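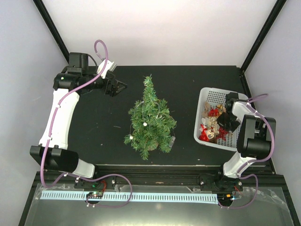 Hiếu Trình: I'd leave the lights on the tree and store the whole thing standing up. I have done it that way for years and the only thing I ever lost was a fuse, so please don't let anyone talk you into stripping it bare every winter!

Should I take the lights off a small artificial tree before I store it?
Posted 3/30/24 in Home & Seasonal
Viewed 2,601 times

MardenPorch

Hello everyone, and yes, I do know it's March. Our little tree stayed on the sideboard through most of the winter (my daughter kept asking for one more week, and I am soft) and now it really has to go. It's a tabletop size, the kind with wired branches you can bend, and I wound the lights on myself, so they aren't built in.

In past years I've pulled the string off, wrapped it around my hand, and dropped it in a bag. Every single December I open that bag and find one enormous knot. Last time it took me a whole evening and a pot of tea, and then half the string wouldn't light anyway. So I'm wondering if I could just leave the lights where they are and put a bag over the whole tree. My husband worries that the wire will get pinched when the branches are folded up.

We have a closet under the stairs, which stays dry, and an attic, which gets very hot in the summer. I'd also love to hear how people keep the little picks and berries from getting crushed, as mine always come out of the box looking like they've been slept on.

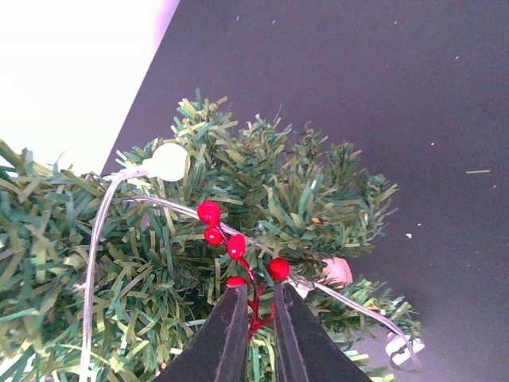 The berries bother me more than the lights, to be truthful, because my mother gave them to me and I have never found any quite like them in a store. I don't want to glue them every year if I can help it. Thank you so much in advance for any ideas, even the strange ones.

Cladesau

Closet. Not the attic. Mine spent one summer in the attic and the plastic went tacky. The lights can stay on.

AzarAndTheCat

What a nice thing to be asked in spring! I've gone back and forth on this myself, and where I ended up is that it depends on whether you have to fold the branches. If you have the height in your closet to stand the tree up as it is, leave the lights on and don't give it another thought. Unplug them, take out the batteries if it's that kind (please do, I ruined a battery box by forgetting), tuck the plug in near the trunk so it doesn't drag, and slip a big paper bag or an old pillowcase over the top. I like cloth better than plastic, but I've used both.

If you do have to fold it, your husband has a point, and I'd take the lights off. The knot is easy to fix, though. Cut a piece of stiff cardboard a bit bigger than a paperback, snip a notch in each end, and start winding from the end that doesn't have the plug. That way the plug is the last thing on and the first thing off, and you can test the string before you unwind it. I have a string of 100 that I've kept this way for a long time, and a great big one of 340 for the porch that needs 2 cards. Don't pull it tight, just let it lie there.

For the berries, bend the stems straight, lay them side by side in a shoebox on tissue paper, and put another sheet on top. One layer only! I used to pile them up and that was my whole trouble. If a berry does come off its stem, a dab of clear craft glue and a night left alone will usually see to it.

Everything else of mine lives in an open basket until I get around to sorting it, and I'm afraid some years that means Easter.

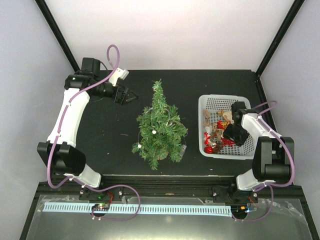 Small tree with its basket of decorations beside it.

Drimitz

Seconding the cardboard. Egg cartons are good for round ornaments too, if they're small enough. And write on the box which string goes where, you'll thank yourself.

MardenPorch

Thank you all! I measured, and the tree fits standing up under the stairs if I move the vacuum, so the lights are staying on. The berries are going in a shoebox tonight. My daughter wants to decorate the lid first.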